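Refinishing a teak-veneered sideboard: oil or hardwax?

Posted by Berenice Cárdenas, 2 Jul 2020

I should be grateful for guidance on the finishing of a second-hand sideboard, bought at a house clearance in Prelletbridge. The carcass is veneered in teak and the legs are solid. The maker's label inside the left-hand door reads Emeck, with the number 257 stamped beneath it.

The top has two pale rings and a good deal of old polish. I have removed the polish with white spirit and a soft cloth, and have not yet sanded anything. The local supplier stocks Orkadine furniture oil and a hardwax made by Cuevas. The sideboard will stand in a dining room and will be used for serving. Which of the two would members recommend, and is sanding advisable on veneer of this age?

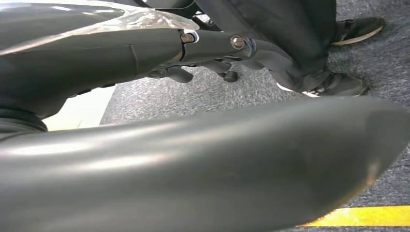
Moorhen replied that oil is the usual choice for teak of that period and that hardwax should be considered only where hot dishes are set down regularly. Sanding ought to be confined to the top, by hand, along the grain, with nothing coarser than 240 grit. Veneer of this type is thin and cannot be replaced once it has been worn through at the edges. Two thin coats of oil are sufficient. Each should be left for 30 minutes and the surplus wiped off completely, as any oil left standing will turn sticky. Used cloths must be laid flat outdoors to dry before disposal, for they can catch fire if left in a heap.

The pale rings may well lift with the first coat. If they remain, the poster is advised to wait until August and try again when the surface has hardened fully.

dovetail_41

I used hardwax on mine and have had no complaints. It was more expensive.

Tollgate

Members are asked to note that the legs on these pieces are often stained beech. Please test any product on the inside of a leg first. The stain may come away on the cloth, in which case the legs should be left alone and given a little clear wax only.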